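**Brerus launches Inis, a bedding and folding range for people who put the laundry away on the bed**

*For release in November*

I'll start with a confession: I've never folded clothes on a table. I fold on the bed, always have, and when I started Brerus from my spare room I kept meeting people who do the same (hello, you lovely lot!). So I'm really pleased to tell you about Inis, our new range of striped sheets and a little printed folding guide to go with them.

The guide is eight pages long and sticks to the awkward stuff – hooded tops, wide trousers, anything black that shows every bit of lint. We sent a trial version to 200 households last spring and got back far more handwriting in the margins than I'd expected, some of it quite rude about my sleeve method. I've changed the sleeve method.

Why stripes? They give you a line to fold against. You lay a pair of trousers down, bring one leg over the other, and you can see straight away if the edge has wandered. It works on a made bed with the odd wrinkle in it too, and mine is never smooth.

Dark clothes are where I notice it most, as a black fold stands out so clearly against white, green and blue. 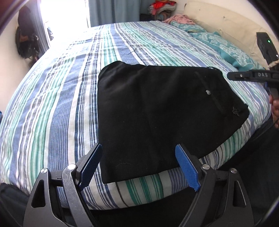

Smooth the long side first, then deal with pockets and buttons, and leave the narrow end till last. That's page three of the guide, more or less word for word.

The first run is 500 sheet sets, stitched for us by Thakur and sold through the Tokinex online shop, with the guide tucked inside each one. If you'd like a set to review, or you just want to argue about sleeves, write to the Brerus press desk and quote reference 3305.

**ENDS**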